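Caramel bench, Saturday, batch 3

Same recipe as last time, Tiruton glucose swapped in for the Kosular. Cooked the sugar and glucose dry, then cream and butter in two additions. Made 2000 g in the big pan. It foamed higher than batch 2 and I had to pull it off the heat for 30 seconds before the second lot of cream went in.

Color was good, a shade darker than I wanted. Set in the lined tray, left alone for three hours, then cut. The knife dragged in the middle of the slab and the corners were firmer. I think the tray sits low on one side – check it with the level before the next pour.

Taste: less sweet up front, more butter, slight bitterness at the end. Salt is fine. Leave it at 10 g.

Wrapped half in the Metitz papers and half in plain waxed. The Metitz ones twist better but the ends open up again if the piece is warm. Left both sets out on the side to see which goes sticky first.
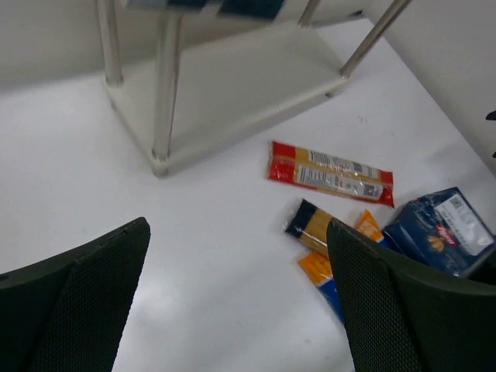 Gilani Test Kitchen – Confectionery

Still to do: repeat with Kosular at the same cooking temperature, so the glucose is the only change. I went two degrees over on this one and it muddies the comparison. Thermometer probe needs a check in boiling water too.

Parchment is nearly out. The offcuts are in the tub marked batch 3, please leave a few for the Monday tasting.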